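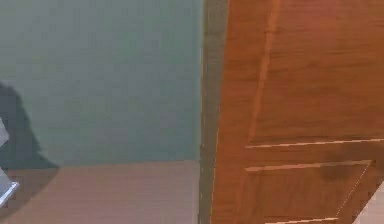
Taltley – Tuesday, October 31, 2023

4 min read

Search posts, people, topics

A thread on choosing one paint color for one small dining room. I'm told other people do this on a Saturday.

It started with my aunt coming for Thanksgiving and me noticing that the dining room was the yellow of an old phone book. I'd lived with it for six years. Then I saw it through her eyes and had to go sit in the kitchen.

So I went to the paint store for "a green." The man at the counter looked at me the way a vet looks at someone who has come in asking for "a pill."

The Kazemi fan deck has 812 colors in it. I know that from the cover. I paid for the deck, by the way. You buy the book of things you might buy.

I asked if there was a smaller one. There is. It's called the Essentials, and it has every white they make.

Some greens I considered: Quiet Harbor, Second Harvest, Vicar, Pond at Four. I don't know what a vicar has to do with it. Vicar was the color of a filing cabinet and I thought about it for a week.

Pond at Four doesn't say which four. At four in the morning every pond is black.

My neighbor Imani Schumacher came over to help. Imani painted her whole downstairs in a weekend and has never spoken of it. She looked at my swatches taped up by the window and said, "Those are all gray."

They were not all gray. (I went back after she left. They were pretty gray.)

Undertones. I was fine before I learned about undertones. I used to walk into a bank or a dentist's office and just be in it. Now I stand there thinking, that beige is pulling pink.

Sample pots are supposed to save you money. A sample pot is a thimble of paint for the price of lunch. I had 19 of them lined up on the radiator cover by the middle of October and I'd stopped eating lunch.

The advice is to paint a big square on each wall and look at it at different times of day. I did. In the morning it was sage. By noon it was oatmeal. After dinner, with the lamp on, it was the inside of a thermos.

The advice is silent on what you do with this information.

I then made the mistake of asking my brother-in-law. He said "go with eggshell." Eggshell is a finish. I explained that eggshell is a finish. He said he'd had it in his den for years and people always complimented the color.

Gray-green over a pinkish tan, for those asking. I've looked at that pairing so much that I dreamed I was being served it as a sandwich.

Then the trim question. Does the trim match the ceiling, or does the ceiling match the trim, and which one was there first? I called my painter, Leonidas Triantafyllou, and asked him. There was a long breath. He said, "White."

I said which white. He said he was driving.

Leonidas quoted me 2 days for the job. He has since re-quoted it as 2 days "from when you pick." He used to text me a thumbs up. Now I get just a period.

There's also a Skumico line with lower odor and a nicer website. I ordered their stick-on samples, which peel off and can be moved around the room. I moved them around the room. I moved them around for an entire Sunday, like a general with no army.

One of them took a strip of the yellow off with it when I peeled it. Underneath is another yellow.

Somebody before me looked at that first yellow and said no, and then went out and came home with the second one. I think about this person a lot. I hope they were happy with it.

Where things stand: I'm down to two. One is called Lichen Study and one is called Moss Ledger, and if you shuffled them behind my back I couldn't tell you which was which.

Imani thinks they're the same paint. Leonidas says they're the same paint. The man at the counter said Moss Ledger "has a little more going on."

I asked him what was going on. He said it was hard to put into words.

So I've bought a gallon of Moss Ledger. It's custom tinted, can't be returned, and is sitting in the hall with a dab on the lid. The dab looks blue to me.

Replying to the person who asked about the bathroom: please don't.

Last updated 30 minutes ago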